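Gatulwood Story Circle: Progress Report to the Pelkonen Fund
Thursday, April 1, 2021

Dear Capucine,

You asked for a page on how the grant is doing and said I could skip the adjectives. I will try.

The circle exists so that women in Gatulwood can write down what their mothers and grandmothers wouldn't talk about at dinner. We planned for 50 participants and have 70. Most are over sixty, and several joined to keep an eye on what their sisters were writing. Menaka Wickramasinghe leads the Tuesday group and Sointu Halonen has the evening one, where the crying is quieter and the snacks are better.

So far the members have turned in 235 finished pieces. Some run to a paragraph. One is a forty-page account of a feud over a christening gown, with footnotes, and its author considers it a first draft. We have stopped assigning themes. When we asked for "a moment of forgiveness," we got eleven essays on why it was premature.
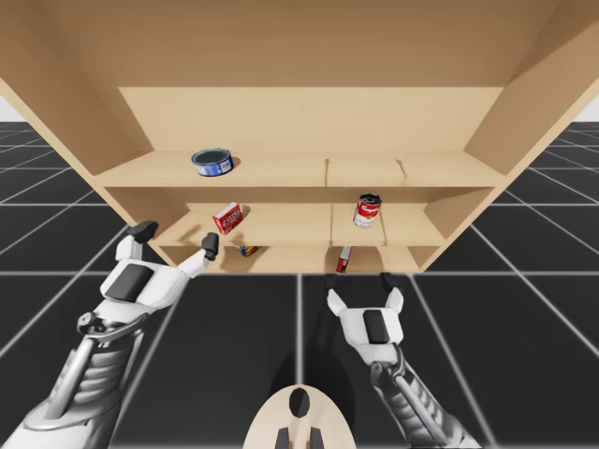 The reading archive is behind schedule. Families want somewhere to read the pieces without taking them home, where a cousin might find them, and the back room at Flastley House has been promised to us for July. Menaka wants deep shelves, in pale wood, with the lowest one close to the floor and nothing that looks like a filing system. Sointu wants locks. I have suggested they write about it.

Money: we are within budget on facilitators and over on printing, as large type uses a great deal of paper. I moved $50 from refreshments to cover part of it and have been spoken to by the evening group. The rest of the overrun can wait for the next installment if you agree.

What has not worked is the mother-daughter weekend at Brarkau. Four pairs signed up, two came, and one pair left in separate cars. Both of those women have since sent in very good work. I don't know which column that goes in on your form, so I left it blank.

The next report will include a list of titles, once the authors agree to have titles.

With thanks,
Boonmee Chuensuk
Coordinator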